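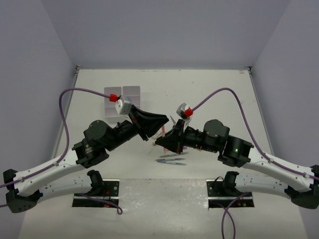

Rania Kanaan wrote:

> I've been through the Plinbridge to Woltden stretch again with the old timetable
> beside me and I still can't make the school bus work. If the 2 goes round by
> Holivgate in the mornings it reaches the school gate after the bell. If it
> doesn't, everyone past the mill has to walk down to the main road, and there's
> no pavement for most of that. Has anybody got the route as it was before the
> change? I only moved here after 2000 and people keep telling me it used to be
> fine.

I have the old leaflet in front of me. It was fine up to a point. The 2 didn't go to Holivgate at all in those days. The 4 did, and the two of them met at the Woltden turn, where the 4 waited if the other one was late. You changed buses there and had a shelter to stand in. The shelter is still there, though the bench has gone.

Times from the leaflet, school days only:

Holivgate, mill end 7.52
Holivgate, chapel 7.56
Woltden turn 8.04 (change)
Plinbridge school 8.21

The bell was at 8.45 then and it is 8.40 now, so the same run would still get them in with time to spare. What has changed is that the 4 now starts from the depot and comes the other way round, so it passes the mill end at 8.19. By then the 2 has gone through.

I asked at the council office whether the 4 could be turned round for the morning run only. The woman I spoke to said it had been looked at and the difficulty is the right turn out of Mill Lane, which the drivers don't like at that hour. I can see that. But the bin lorry does it every week, and the old 4 did it for years.

The other thing in the proposal I don't agree with is moving the Holivgate stop 300 metres down the hill. It says this is for visibility. The verge there is soft from November onwards and there is nowhere to put a pushchair. If they want better visibility they could cut the hedge on the bend — it used to be done twice a year and I haven't seen it touched since the spring before last.

On the fares, I think you have read the table wrong. The under-16 return is for the whole zone, so changing at Woltden wouldn't cost any more. It's the single that is charged per bus. Easy to miss, as it is in the notes at the bottom of the second page.

Comments have to be in by the end of May. They take them by post or through the form, but the form drops anything after the first paragraph, so I would post it. I can copy the leaflet for anyone who wants to send it in with theirs. Both sides, as the Saturday times are on the back.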